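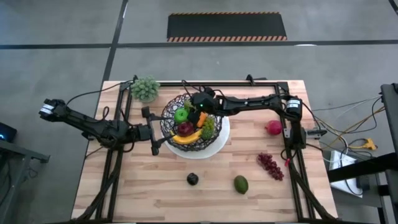
Gisis: a record of ban appeals from a game server

Maintained by Nayeli Galindo. Last touched 11 Oct 2025.

What it is

Gisis is a small collection of ban appeals sent to the moderators of Prirkedard, a multiplayer farming game in which people find a surprising number of ways to get thrown out. Each record holds the text of one appeal, the rule the player was banned under, and what the moderators decided. There are 71 records. We had hoped for more, but a lot of appeals consist of a single swear word and we only kept one of those, as a reference.

Where it came from

Players who are banned get a form. The form asks what happened, in your own words. Until March the form also asked "How are you feeling?", which was a mistake, and those answers have been removed.

Everyone whose appeal appears in the set was asked for permission by email. The ones who said yes are in. The ones who said no are out, and so are the ones who replied by appealing again.

Files

appeals.csv – the records, one per row
rules.txt – the server rules as they stood when the bans were issued
notes.txt – moderator remarks, cleaned up for language
old/ – please don't look in here

Fields in appeals.csv

id: a number. The order is meaningless. We shuffled it.
rule: the rule cited, by its number in rules.txt.
appeal_text: what the player wrote, spelling untouched.
outcome: upheld, shortened or lifted.
second_review: yes or no. Says whether a different moderator looked at it.
length_days: how long the ban was before the appeal. Permanent bans are written as -1. Averaging this column without filtering will give you a very forgiving server.

How names were handled

Usernames, real names and guild names are replaced with PLAYER, PERSON and GUILD. Priit Hunt wrote the script that does this, then read every row by eye, because one player had named himself "the" and the script took that personally. If you find a name we missed, write to us before you post about it.

Item names are left alone. Nobody can be traced through a turnip.

Known problems

Rule 7 (no selling of accounts) is heavily over-represented. We had a bad winter with a resale site called Venckus, and a whole crop of appeals from that stretch says the same thing in the same words, down to a missing comma. We think there was a template going around. They have been left in, so check for near-duplicates before you train anything on this.

The "my brother did it" defense is not labeled. It probably should be. Two people have offered to label it and neither has come back.

Outcomes reflect what our moderators did, and our moderators were sometimes tired. Rows where second_review is "no" deserve extra suspicion. In 2 cases the first decision was simply wrong and the ban was lifted after we had already typed "upheld"; both rows now show the corrected outcome, with the story in notes.txt.

All appeals are in English. Many were run through a translator first, and you can tell.

What it's good for

Reading, mostly. People have also used it to sort incoming appeals by topic, and it does that passably. Sodance, the chat filter that some servers run, can load the CSV directly if you rename appeal_text to body.

Please don't use it to decide bans automatically. We tried that on a test server and it banned Nayeli.

License and changes

Free to use for anything noncommercial. Credit the project by name and keep rules.txt with the data, as the rule numbers are useless without it.

Changes in this version: fixed the broken quotes in appeals.csv, removed a row that was a pasta recipe, put the pasta recipe in notes.txt.

Corrections go to the issue tracker. Appeals do not go to the issue tracker.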